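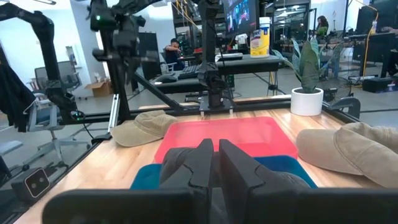 About Us: Who We Are and What the Arms Are Doing to Our Jobs

21/05/2026
By Polyxeni Panagiotou

Hi, and welcome to Brinder! I run the packing side of things, and I got picked to write this page because I complained about the old one (it still had our fax number on it). So you get me, and I ramble.

We're a small packing and kitting shop in Berkirdale. Companies send us their stuff, mostly caps, small accessories and promotional bits, and we sort it into sets, put the sets in trays, then box the trays up and ship them out. We started with 5 of us and a borrowed van. A good week now is 755 kits, and a week in August, when every college in the state remembers it needs welcome packs, is a different animal altogether.

For years all of it was done by hand. I still have the wrist brace to show for it. If you've never folded, placed and tucked the same item from eight in the morning until your ride shows up, I can tell you that your hands keep doing it in your sleep. We lost good people over that, and I didn't blame a single one of them.

So we got the robot arms. The station is called Cleron, after the street we used to be on, and it sits right in the same room as our desks. I pushed for that! I didn't want it off in a back area where only the technical folks ever saw it. If a machine is going to learn my job, I'd like to be able to see it from my chair.

The work on it is pretty humble. Caps and trays, trays and caps. A red tray and a blue tray, a couple of khaki caps, and the gripper has to deal with them however they happen to be lying. Hard plastic it took to quickly. Caps are a pain, because they squash, and a brim pointing the wrong way changes the whole grab. I knew that in my fingers for eleven years and never once had to say it out loud until I was teaching it.

Which brings me to what changed for us. My day used to be all hands. Now it's maybe half hands and half sitting at a screen, going over the grabs that went wrong and marking why. Some of our packers love that and some can't stand it, and we let people say which. Two of them went back to hand work on the odd-shaped orders, and they're happy there. Nobody has been let go over the arms, and we put it in writing that anyone whose task moves over gets 10 paid days of training before they start something new. It took a lot of meetings to get to that sentence.

It isn't all sunshine. The room's louder in conversation than it used to be, since everybody has an opinion about a bad grab. I miss the radio shifts, when four of us stood along one bench and talked about nothing. And there's a new kind of tired that comes from watching a thing closely instead of doing it. We take breaks from the screen now, real ones, away from the desks.

If you'd like to send us work, our main line is the Fragkou set service: you pick the items, we build the kit, and a person checks every tray before it's closed. Small runs are fine. Weird runs are fine too, I like the weird ones. And if you're looking for a job, come by and see the place first. You can try a cap grab yourself and find out how you feel about it.

Comments

Dottie R.
I packed for you guys way back and my wrists thank whoever bought those arms. Is the good coffee still on the second shelf?

millsy_k
Do you take orders under fifty kits? We only need enough for a family reunion.

Polyxeni Panagiotou
@millsy_k Yes we do! Send over a list of what goes in each one and I'll get you a price. @Dottie it moved to the third shelf, come say hi.

Warehouse Wes
Training days in writing is more than we got at my place. We got a pamphlet.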